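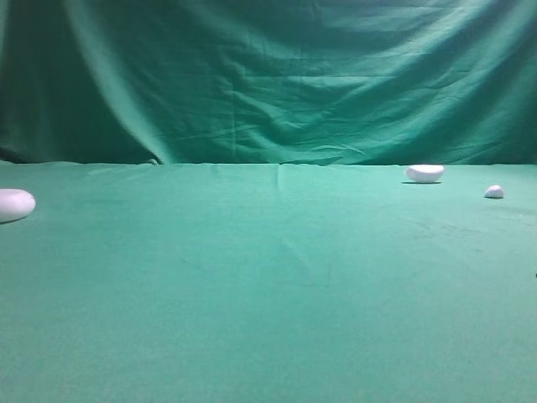
## Opening (go slow, let people find seats)

Good morning, everybody, and thank you for coming out in January! This is the budgeting talk, so if you were hoping for the exciting one with the walking machines, I promise my feelings won't be hurt (well, a little).

I want to spend our time on the small stuff. When we planned the Sotura bench, we had long, happy meetings over which arm to buy, and then we covered everything else with one line that said "supplies." Please don't do that. Ask the room: who has a supplies line right now? Wait for hands. Be kind.

Our bench handles little white items on green cloth. The earbuds are a good one to plan around, small and smooth with a thin stem, and they tell you very quickly what sort of fingertips you ought to be pricing.

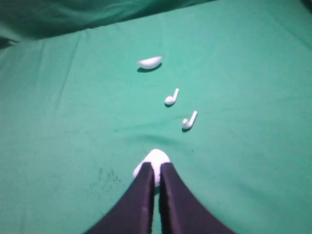

## What we forgot to price

- **Fingers.** We ordered 2 sets and should have ordered 3. They're the part that touches everything, so give them their own line and don't let anyone fold it into the arm.
- **Cloth.** Tell them we put $693 a year against cloth, backdrop and clips, and that the number got a laugh when we first showed it. Cloth picks up specks and smudges. Buy enough of one color at the start, as the next bolt may not match.
- **Things to pick up.** Test items get lost and stepped on. Buy spares on day one.
- **Cameras.** We plan for one fixed view of the table and one down at the gripper. If you can only afford one this year, at least pay for the mount and the cable run of the second.

Pause here for water. Somebody usually asks about the Adeleke quote at this point. Say we'll get to it, then get to it.

## Quotes and lead times

So, the Adeleke quote and the Hirkine quote looked nearly the same on the first page, and I was all ready to sign the cheaper one. Then we read down to delivery. Hirkine had the bracket and fingers at 14 weeks, and the arm would have sat in its crate all that time with nothing on the end of it. We went with Adeleke and I've slept fine ever since.
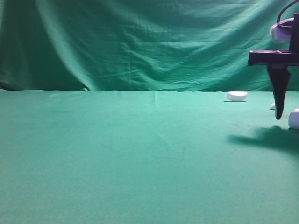
*Gripper over the table, Sotura bench.*

Ask your vendor to break out the mount, the bracket, the fingers and the cables, each with its own lead time. They may grumble. Ask again, nicely, and get it in writing before the purchase order goes out.

(If we're running behind, skip the next bit and go straight to Sultus.)

Floor space belongs in the plan too. Leave room to walk behind the table, because you'll be back there fussing with the backdrop more than you'd ever guess.

## Sultus, the second bench

We're asking for a second bench this coming year, and I'm copying the first one almost line for line, with the fingers and the cloth written out properly this time.
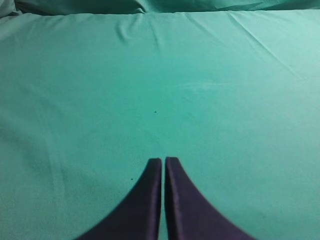 The one thing I'd still like to argue over is whether to buy the spare fingers with the arm or hold that money until spring. My vote is to buy them together, while the vendor is in a mood to bargain, but I've been outvoted before and I'd love to hear how the rest of you handle it.

Leave the budget sheet up during questions. Copies are on the chair by the door, so please take one on your way to coffee!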